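Notes d'intervention : gobelets empilables et points d'eau dans les espaces de réunion
Version du 2023-01-06

Diapo 1. Titre
Laisser la diapo affichée pendant l'installation du public. Annoncer la durée : vingt minutes, questions à la fin. Préciser que l'exposé traite du gobelet en plastique à paroi bicolore, et de la bouteille uniquement comme contenant de service. Les carafes et les fontaines sont dans l'annexe écrite.

Diapo 2. Périmètre
Les relevés viennent du site de Girberg, étages de bureaux seulement. Période : novembre. Total distribué : 2328 gobelets, dont 1644 dans les salles de réunion et le reste dans les coins café. Ne pas commenter les coins café ici, le tableau est en diapo 6.
Rappeler la convention : un gobelet est « distribué » quand il quitte la colonne de stockage, qu'il soit utilisé ou pas.

Diapo 3. Le problème de l'emboîtement
Point central de l'exposé, prendre son temps.
Un gobelet conique s'emboîte dans le suivant jusqu'à ce que les bords se rapprochent. L'écart entre deux bords s'appelle le pas d'empilement. Un pas court fait gagner du volume en armoire et complique la séparation à la main. Si l'utilisateur tire sans regarder, il prend deux gobelets et pose le tout sur la table.
Le contrôle visuel se fait au buvant. Deux lignes blanches parallèles signalent deux bords superposés. De loin, la paroi extérieure ne renseigne pas : le gobelet intérieur disparaît presque entièrement dans l'autre. 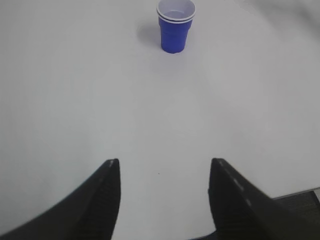 Fig. 1. Deux gobelets bleus emboîtés, intérieur blanc ; les deux bords restent lisibles.

Laisser la figure quelques secondes. Faire remarquer la conicité, du bord large vers la base plus étroite.
Chiffre à donner à l'oral : 641 prises doubles relevées en salle de réunion pendant la période. Chaque prise double compte pour deux gobelets distribués et un seul besoin. Ne pas extrapoler à l'année, les effectifs présents varient trop.

Diapo 4. Ce que nous avons essayé
Premier essai : distributeur mural Sunero, à collerette. La collerette retient le gobelet supérieur de la colonne pendant que l'inférieur descend. Réglage au diamètre du bord, à refaire à chaque changement de référence. Un réglage trop lâche laisse passer deux pièces.
Deuxième essai : gobelet Juketti à butée interne. La butée impose un pas plus long. La séparation est nette, mais la colonne est plus haute à quantité égale et ne tient plus debout dans l'armoire basse. Il faut la coucher.
Troisième essai : dépose à l'unité, sans matériel. La personne qui prépare la salle sépare les gobelets avant la réunion. Temps de préparation plus long, acceptable pour les petites salles.
Si question sur les prix : renvoyer au dossier d'achat, ne pas donner de montant.

Diapo 5. Disposition sur la table
La règle proposée est simple : contenant de service d'un côté, gobelets de l'autre, zone dégagée entre les deux. L'utilisateur saisit le gobelet sans passer au-dessus d'un goulot ouvert. Le risque principal est l'avant-bras qui accroche la bouteille, plus haute et moins stable une fois entamée. 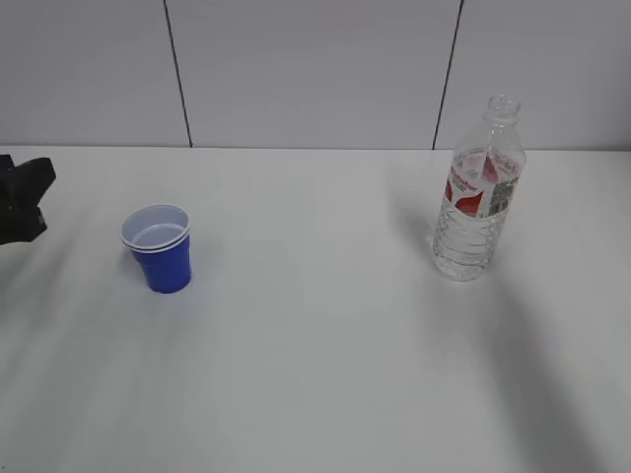

Fig. 2. Gobelet bleu à gauche, bouteille transparente sans bouchon à droite, sur plateau blanc.

Deux remarques à faire.
Le contraste. Sur un plateau blanc, la paroi bleue se repère immédiatement, la bouteille transparente beaucoup moins. La placer toujours du même côté compense en partie.
Le bord. Même à cette distance, on distingue deux lèvres rapprochées. La figure seule ne permet pas de trancher entre deux gobelets emboîtés et une paroi à doublure blanche. C'est la limite du contrôle visuel de la diapo 3 : en cas de doute, on prend en main et on fait tourner.

Diapo 6. Tableau des relevés
Lire uniquement la ligne « salles » et la ligne « total ». La colonne « écart » est calculée par rapport au nombre de participants inscrits. Signaler que la salle Song est exclue : son armoire a été déplacée en cours de période et les comptages ne sont pas comparables.

Diapo 7. Recommandations
Salles de moins de dix places : dépose à l'unité, gobelets debout, ouverture vers le haut.
Grandes salles : distributeur à collerette, réglage vérifié à chaque livraison.
Stock par étage : plafond de 300 gobelets en armoire, colonnes entamées devant, colonnes neuves derrière.
Bouteilles : bouchon conservé à côté tant que la bouteille n'est pas vide.

Diapo 8. Questions
Question probable sur le passage au verre. Réponse courte : hors périmètre, le lavage n'est pas prévu aux étages concernés.
Question probable sur la couleur. L'intérieur blanc facilite l'inspection du fond avant service. Le bleu extérieur est un choix du site, sans incidence sur l'empilement.
Garder la fig. 1 en réserve si quelqu'un demande à revoir les bords.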